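Housing and Tenancy Standards Briefing
Speaker notes, session 2: Furnished lettings and the condition of soft furnishings
4 January 2019

Slide 1. Welcome and purpose

Thank members for attending. Remind the room that the session runs for 53 minutes, with questions held to the end. Printed copies of the slides are on the side table.

This session concerns furnished lettings only. Unfurnished and part-furnished homes were dealt with in session 1, and members who missed it may ask the Brukico office for the notes.

Slide 2. Why furniture has become a matter for the association

The association now manages more than 400 furnished homes across the Vanasier and Mathew estates. When the furnished scheme opened, items were bought as each home fell empty, from whichever supplier could deliver. The result is a mixed stock of varying age, with patchy records. Several disputes at the end of tenancies last year turned on the state of a sofa or mattress at the start, and in most of them we could not produce a signed inventory.

Pause here. Members from the lettings teams will recognise the problem and may wish to comment. Keep this brief.

Slide 3. What the landlord must provide

Upholstered furniture supplied with a let home must meet the fire safety rules in force. The permanent label should be present and legible. Where a label has been removed, the item should be treated as not meeting the standard until its origin can be shown from purchase records. Officers should not rely on a verbal assurance from a previous tenant.

Note for speaker: a question on second-hand items is likely. The answer is that the duty is the same. Gifts left behind by a departing tenant become our responsibility if we leave them in the home for the next one.

Slide 4. Condition at the start of the tenancy

The inventory should record each item separately. "Living room furniture, good" is not an adequate entry. The officer should note the type of item, the colour, any marks or wear, and whether the cushions and covers are complete. Both parties sign on the day the keys are handed over, and the tenant keeps a copy.

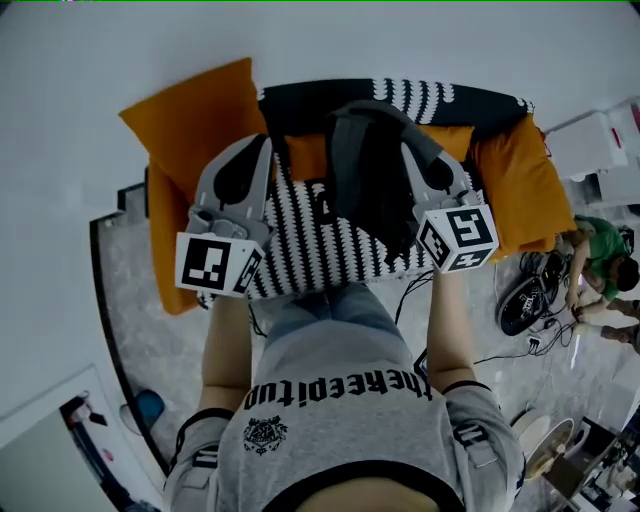 The tenant then has seven days in which to add remarks. This period has been questioned by some area managers, who feel it invites minor complaints. Our experience at Vanasier has been that remarks received in the first week are short, and that they help us later.

Slide 5. Fair wear and tear

Stress that fair wear and tear is not chargeable. A seat cushion that has flattened over a four-year tenancy has been used as intended. A burn or a large tear is a different matter, and the charge must still take account of the age of the item. We may not charge the price of a new sofa for damage to an old one.

Read out the worked case from the handout. The sofa cost £1,000 when new and had reached half its expected life. The most that could fairly be sought was £500, and a repair would have been considered first.

Slide 6. Records

From July, all inventories will be held in Jurumero. Paper forms will still be accepted from homes where the tenant prefers them, but they must be entered on the system within two working days. Existing paper files need not be entered until the tenancy ends or the home is next inspected.

If asked about training dates: these will be sent to team leaders separately. Do not give dates from the platform.

Slide 7. Points for decision

Members are asked to agree the revised inventory form and the seven-day period for remarks. The replacement budget for Mathew will come to the next meeting, once the survey of the older blocks is complete.

Invite questions. Refer individual tenancy matters to the lettings desk.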